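Lorncombe Boards > Storage and Packing > Small mixed items in one carton, worth dividing?

tvasil
Posted Wednesday, 7:14 pm
Packing toys and odds and ends for long-term storage. Single-wall cardboard cartons, one layer per carton, no filler so far. Contents are mixed: soft items, a ball, one hard oval thing, small bits. Does anyone divide cartons like these, or is it wasted board? I have 6 to do and would like to settle on one method.

Current state of the first one, before anything is closed: 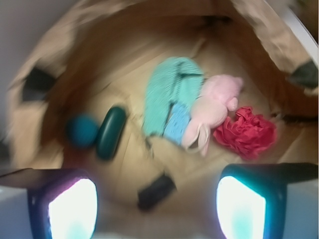 The plan is to fold the flaps flat, tape the center seam and label two sides. Storage is an unheated closet on an interior wall. Cartons will be stacked two high.

Tarmo

peminow_161
Posted Wednesday, 7:40 pm
Dividers are wasted board at that fill level. The plush and the knitted piece will do the same job if you put them between the hard items. What I would change is the small black piece. Anything that size goes in a zip bag with a tag, otherwise it ends up under a bottom flap.

Lyimo
Posted Wednesday, 8:02 pm
Disagree on mixing. Red next to pale pink for a whole winter is a bad idea unless you know the red is colorfast. Wrap the red separately in plain white tissue or move it to another carton. I had dye transfer onto a cream blanket in a closet with no leak at all, only humidity.

peminow_161
Posted Wednesday, 8:10 pm
One blanket is not much of a sample. Was the red item washed before it went in?

Lyimo
Posted Wednesday, 8:21 pm
Once, cold. Tissue costs almost nothing, so I don't see the argument against it.

a_massawe
Posted Wednesday, 9:05 pm
Two separate points.

1. Stacking. A carton that is mostly air will bow under load. Either fill the space to the flaps with crumpled paper or put the light ones on top. Dividers do help here if they reach full height.

2. Openings. If a carton has hand holes, cover them from the inside with paper tape. Dust gets in, and so do carpet beetles if there is any wool.

Adhiambo Massawe

tvasil
Posted Wednesday, 9:33 pm
The knit is acrylic, so beetles are a lower concern, but I will tape any openings. Bagging the small piece. Tissue on the red.

Not convinced about filling to the flaps. That is a lot of paper for 6 cartons. I could cut the walls down and refold the flaps lower.

a_massawe
Posted Wednesday, 9:47 pm
Cutting down works if you score the new fold first. Use the back of the knife and a straightedge. Unscored folds wander and the top won't sit square.

peminow_161
Posted Wednesday, 9:58 pm
Or combine two cartons into one and skip the cutting.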